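How to unpack and put together a small home gym accessory without losing the parts

By Wulan Ismail
December

When you order something for a home gym, it usually comes in many pieces. The shop shows you a nice photo of the finished thing, and then you open the carton and there are rods, handles, rings, little bags with hardware and a lot of plastic film. I have a small training room in my flat and I have put together quite many of these things by now. In the beginning I always lost one washer, or I threw away a part together with the wrapping. This page is about how I do it now. It works for a handle set, a pull bar attachment, a small stand, and similar products. For a full machine you need more room than I have.

What you need

A mat on the floor. I use a black exercise mat, 10 mm thick.
One big rubbish bag, open, for the wrapping.
A pair of blunt scissors. A sharp knife can go through the film and scratch the part.
A small bowl or a lid from a jar for the screws.
The tools which the booklet asks for. Often a hex key is included, but it is a bad one.
A phone with a torch.

Step 1. Make the place ready

Push the bench to the side first. My bench takes a lot of the room and I do not want to carry it away each time, so I only move it until the mat can lie flat. Check that the mat is not folded under one of the feet. If you have a wooden floor, please do not skip the mat. Metal rods fall over easily and the mark stays in the floor forever. I have one such mark near the door and I look at it every day.

Do this work in daylight if you can. I started once at nine in the evening, on a Thursday, and I put two black spacers the wrong way round because I could not see the small step on one side. I had to take everything apart again at the weekend.

Step 2. Open the wrapping, but do not pull everything out at once

Cut the film along the long side and slide the part out. Put the part down on the mat, then take the next one. Long pieces should lie flat and not lean on the bench.

Keep the small bags closed. This is the most important advice on the page. Many people open all the hardware bags in the first five minutes, and after that they cannot know which screw belongs to which step. If a bag has a label, turn the label up so you can read it. If it has no label, put it beside the part it came with.
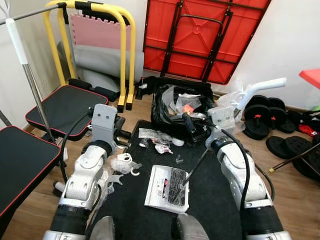
The booklet should stay close to you the whole time. I put mine in the middle of the mat and the parts go further away from me, in the order in which I will need them. If the booklet closes by itself, lay something light and flat over the page. Do not use a part from the set as a weight, you will forget it there.

Step 3. Check the parts against the list

Read the parts list from the top and touch every part as you read its name. It sounds childish, but my eyes jump over lines when I only look. My neighbour Petro Skoryk prefers to tick each line with a pencil and this is also good, only he then cannot find the pencil.

Some names in these lists are translated strangely. A "collar" in one booklet was a "ring" in another and a "circle fixing" in a third. When you are not sure, compare the drawing and the shape, and forget the name. Curved parts are the most difficult, because left and right can look almost equal. Put two curved parts beside each other and see if they are the same or mirrored.

If something is missing, stop here and write to the seller. My first set from Rondonuwu came without the end caps, and they asked me for a photo of all the parts laid out. I had already mounted half of it, so I had to open everything again for this photo.

Step 4. Deal with the plastic

Now there is plastic everywhere. Do not push it into the rubbish bag yet without looking. Rings, hooks and caps in white or clear plastic are nearly invisible when they lie on top of white wrapping. So I do it like this:

Take one piece of wrapping at a time and shake it over the mat.
Press it flat with your hands. You will feel it if something hard is inside.
Only then put it in the bag.
Leave the bag in the room, open, until the last screw is in.

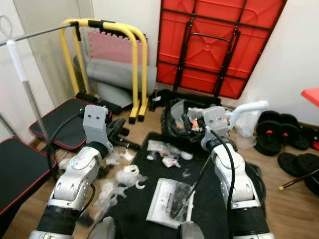
Small bags together on the mat, wrapping still to be checked at the left.

I once found a hook in the bag after two days. Since then the rubbish does not leave the flat before I have used the product at least one time.

Step 5. Put it together loosely

Start with the longest part. Connect everything which goes directly on it, but turn each screw only until it holds. When you tighten the first screw fully, the last hole will not match. This happens with cheap sets and also with expensive ones.

Open one hardware bag for each step and pour it in the bowl. When the bowl is empty, the step is finished. If one screw is left over, go back in the booklet before you continue. Sometimes there is a spare, and in this case the list shows it.

If a rod does not go into its handle, do not hit it. Look inside the handle with the torch. There is often a small piece of film still in there. A drop of soapy water also helps with foam grips, but let the grip dry overnight before you hang on it.

Step 6. Tighten and test

Tighten the screws a little each, going from one side to the other. Then pull on the handle slowly with your hand and listen. A click means that something is not seated. Pull in the direction in which you will use it and also a little to the side.

After a week of training, tighten again. Every set I have owned became a bit loose in the first week.

Where to keep the small things after

Spare screws, the hex key and the booklet go together in one closed bag, and I write the name of the product on it. I keep these bags in a drawer under the window. When I sold my old Closik stand, the buyer was very happy to get the booklet.

If you do some of these steps in another order and it works well, please write to me. Anjani Subramaniam already wrote that she takes a photo of each bag before opening it, and I will try this next time.

Last updated in December

Contact | © Wulan Ismail | Back to top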